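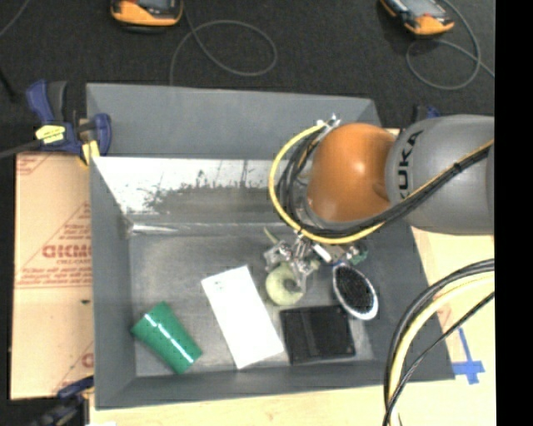
A caixa cinzenta, com o fundo e a parede do costume

De: Carmela Piras
Para: lista Futdale (arrumação e material)
Data: 19 de agosto de 2020
Assunto: Re: caixas cinzentas, fitas, e o que fica onde

Olá a todos,

respondo por cima e depois por baixo de cada ponto do Trygve, desculpem a pressa, tenho de sair daqui a nada.

Primeiro a fotografia. É a caixa grande, a retangular, de abas inclinadas. Olhem para a parede do fundo: a parte de cima do painel ainda está branca, prateada, e a meio tem aquela faixa escura toda irregular, raspada ou descascada. No chão da caixa há zonas mais claras e zonas mais escuras. O rolo verde-claro parece ser fita, mas não juro, está meio tapado. Se for fita, está na caixa errada, e é disso que trata metade desta mensagem.

Agora a mensagem dele, para quem apagou:

> De: Trygve Lindqvist
> Assunto: caixas cinzentas, fitas, e o que fica onde
>
> Caros,
>
> Estive a rever a lista do material pequeno e há coisas que não batem certo. Ponho tudo junto para não mandar várias mensagens.
>
> 1. As fitas. Na lista diz prateleira de baixo, mas cada vez que preciso de uma vou dar com ela no fundo de uma caixa grande, misturada com outras coisas. Ou mudamos a lista ou mudamos o hábito.
>
> 2. A caixa grande cinzenta. O revestimento por dentro está gasto. A Merja acha que se devia pedir uma nova à Olvera, eu acho que ainda serve. Alguém tem opinião?
>
> 3. As etiquetas. As que o Lauri imprimiu em fevereiro já não colam. Usamos outras?
>
> 4. Os sacos da Dimier chegaram, 60, estão no armário do corredor. Pedi os pequenos e mandaram os médios. Fico com eles ou devolvo?
>
> 5. Quem tem a chave do armário do corredor? Havia duas, só encontro uma.
>
> Respondam quando puderem, queria fechar a lista nova antes da mudança de sala.
>
> Trygve

Vamos lá.

> 1. As fitas. [...] Ou mudamos a lista ou mudamos o hábito.

Mudamos o hábito, por favor. A prateleira de baixo é o sítio certo, está à altura da mão e vê-se logo o que falta. Numa caixa funda um rolo vai para o canto e só se dá por ele quando se tira tudo. A semana passada comprei fita nova e depois apareceram dois rolos começados debaixo dos panos. Dinheiro deitado fora, pouco, mas deitado fora.

Proposta: rolos inteiros na prateleira, de pé, com a ponta dobrada para dentro. Rolos começados na caixinha de plástico ao lado. Rolos quase no fim, quem os acaba que deite fora o cartão e escreva no papel da porta. O papel da porta existe! Está lá uma caneta atada e tudo. Ninguém escreve há que tempos.

A fita clara, a verdinha, fica também na prateleira. A Orvokki disse-me que usava essa para marcar o chão e que por isso a deixava à mão dentro da caixa. Percebo, mas Orvokki, tira o rolo que precisas e devolve no fim do dia. Se quiseres um só para ti escreve o teu nome no cartão de dentro e pronto.

> 2. A caixa grande cinzenta. O revestimento por dentro está gasto.

Está. Mas gasto e estragado são coisas diferentes e eu aqui estou com o Trygve — ainda serve. É feia por dentro, é verdade. Para coisas duras, rolos, ferramentas de mão, peças embaladas, não vejo problema nenhum. Para tecido ou papel solto não a usava, passa-se a mão na parede do fundo e fica pó escuro nos dedos. Experimentei de manhã com um pano húmido e o pano ficou cinzento. Não insisti.

Quanto à Olvera, pedi preço só para sabermos do que falamos: 789 por um conjunto, e não vendem a peça avulso. Pelo menos foi o que percebi ao telefone, a senhora falava muito depressa. Por esse valor prefiro forrar. A Plusimton tem um tapete de borracha fina que se corta com tesoura, o Lauri já usou nas gavetas e ficou bem. Lauri, ainda tens a referência? Manda para a lista, não só para mim, que eu perco.

Merja, sei que não concordas. Se tiveres um argumento que eu não esteja a ver (peso? limpeza?) diz antes de sexta... enfim, diz antes de fecharmos a lista. Não compro nada entretanto.

Uma coisa que peço desde já: não pôr na caixa grande nada mais pequeno do que um punho fechado. Parafusos, clips, tampas, isso vai para os tabuleiros. Já virei aquilo ao contrário por causa de uma anilha e não repito.

> 3. As etiquetas. As que o Lauri imprimiu em fevereiro já não colam.

Não colam porque as pusémos sobre as antigas. Tirar as velhas primeiro, álcool, secar bem, e só depois a nova. As que sobraram do pacote do Lauri continuam boas, testei uma na porta e está lá agarrada. Antes de imprimir mais gastamos essas.

E letras grandes, se faz favor. Há etiquetas que só leio com o nariz encostado.

Na caixa grande não colem nada por dentro. Por fora, na parede curta, e só uma. "Vários" não é etiqueta. Se não se sabe o que vai lá dentro é porque não devia ir.

> 4. Os sacos da Dimier chegaram, 60 [...] Fico com eles ou devolvo?

Fica. Os médios dobram-se e fazem de pequenos, o contrário é que não dá. Só confirma na fatura se cobraram o preço dos pequenos, que foi o que pedimos. Se cobraram a mais escreve-lhes, eu assino o que for preciso.

> 5. Quem tem a chave do armário do corredor?

Eu não. Juro. Vi-a no gancho por cima do lava-loiça há umas semanas, com a fitinha vermelha. Orvokki? Vejam os bolsos das batas antes de irem para lavar. Se não aparecer mando fazer cópia da que resta, mas preciso dela uma tarde, portanto avisem quem estiver a contar ir ao armário.

Mais duas coisas que não estavam na mensagem do Trygve:

— os panos. Há limpos e há sujos e neste momento estão todos no mesmo monte. Levo os sujos amanhã, deixem-nos no balde azul, não no chão ao lado do balde azul.

— a mudança de sala. Gostava de levar as caixas já arrumadas e não "arrumamos lá". Da outra vez arrumámos lá e ainda há uma por abrir debaixo da bancada. Quem puder dar uma hora esta semana que responda a esta mensagem, eu junto os nomes e mando o horário.

Trygve, se ninguém protestar até amanhã à noite atualiza a lista assim: fitas na prateleira de baixo, caixa grande fica e é forrada, sacos ficam. A chave deixa em aberto.

Tenho mesmo de ir. Desculpem os erros, escrevi isto de pé.

Carmela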